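December, evening, back at the hut in Galtdale

Notes from the second trip over the Wallin path, for Michalis mainly, as he is doing the map side of the walk guide and was not with us this time.

Started from the parking lot below Stomgate at 8:40. Cold, no wind. The first stretch is a farm track and there is nothing to write about it except that the sign at the fork now points the wrong way. It says Grorkuvent to the left. Left goes down to the quarry. Walkers should keep right and go through the metal gate. Please put this in bold in the draft.

From the gate the path climbs 375 meters to the saddle. Fabian's old note said an hour and a half, I needed closer to two with a pack and icy steps in the upper part. I would print two hours for winter and leave his time for summer. The chain at the steep corner is loose at the lower bolt. It held, but I used the rock and not the chain.

View from the saddle: fog on the Wallin side, clear toward Grorkuvent. I could see the church and the bend in the river. Did not see the sea. The old guidebook says you can, so that is still open.

Altimeter check at the saddle marker: mine read 1000, the stone says the same. Good. Last time it was off and I had blamed the battery, so a new battery seems to have been the cure.

Lunch at the shepherd's shelter. Roof is sound, bench is gone. The spring behind it was running slowly, 100 meters down the slope from where the map has it. Michalis, can you move the symbol to the south side of the wall? I took a GPS point, it is in the shared folder as spring2.

The descent to Grorkuvent is easier than we described it. Wide zigzags, good footing, blue paint on the rocks all the way. I would change "demanding" to "moderate" and cut the warning about the stream crossing - there is a plank bridge now with a handrail on one side.

In the village the bakery was shut and the bus shelter has a new timetable. Last bus back to Stomgate leaves at 4:10 in winter. We were on it with five minutes to spare, so anyone stopping long at the saddle will miss it.

Still to do: walk the lower loop in the other direction, ask at the town hall who looks after the chain, fix the distance table.
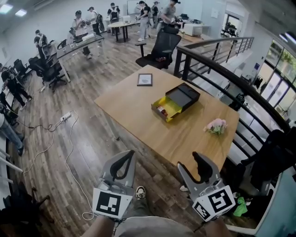
The distance table is wrong because I added the farm track twice, once on the Stomgate page and again on the Wallin page. Fabian Pfister found it. Taking it out of the Wallin page is enough, the total then matches the GPS track. The printout should stay in one place until the draft is done, and a box like the black one on the table, with the lid tipped back and the yellow tray inside, would do for the folded maps too if it is big enough. I will measure a map tomorrow. Michalis Panagiotou gets the corrected table after that, together with the new winter times.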